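My landlord sold the building in November, and by the time I had finished sulking about it I had 2 weeks to pack up seven years of my own bad decisions. I own 169 books. I know this because the movers charge by the box and I got nervous.

The first quote came from an outfit called Flivley, who wanted a deposit before they would tell me the price. I hung up and ate a sleeve of crackers.
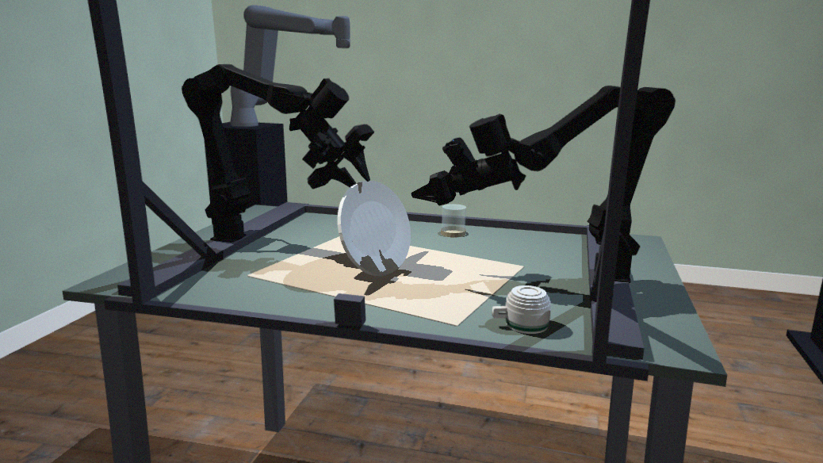 The second quote was $313, from Sebastião Falcão, who has one truck and a cousin. He walked through the apartment with his hands behind his back like a man at a museum he didn't care for. "You're keeping the couch?" he said. I had been keeping the couch.
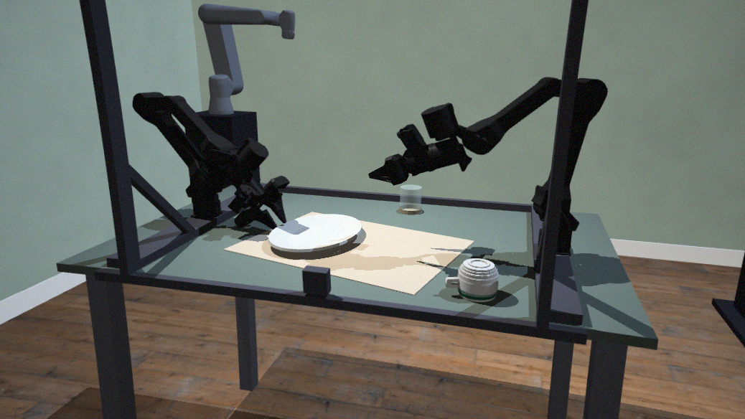

*Plate up on the table, wood floor underneath.*

So the couch went to the curb, where it stayed for three days. Even the guy who takes everything on Brunet Street left it alone. I started using the back door so I wouldn't have to pass it.

Packing brought out the worst in me. I wrapped a chipped mug in four sheets of newspaper and threw my tax papers loose into a bag with the shower curtain. I labeled a box "kitchen??" and another one "also kitchen" and couldn't tell you what is in either.
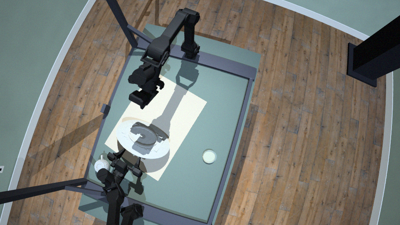
*Green tabletop, looking steeply down.*

The new place is over on Cesine, up two flights, with a radiator that knocks at 4 a.m. and a closet shaped like a slice of pie. Sebastião's cousin got stuck in it briefly. He was very polite about it.

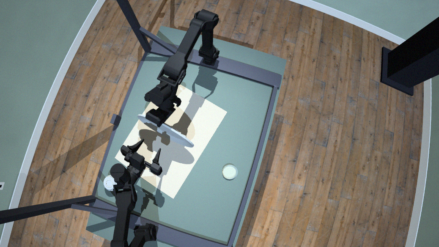

*The table at a diagonal, with the cream sheet on it.*

I still haven't found the can opener. Dinner tonight is whatever has a pull tab.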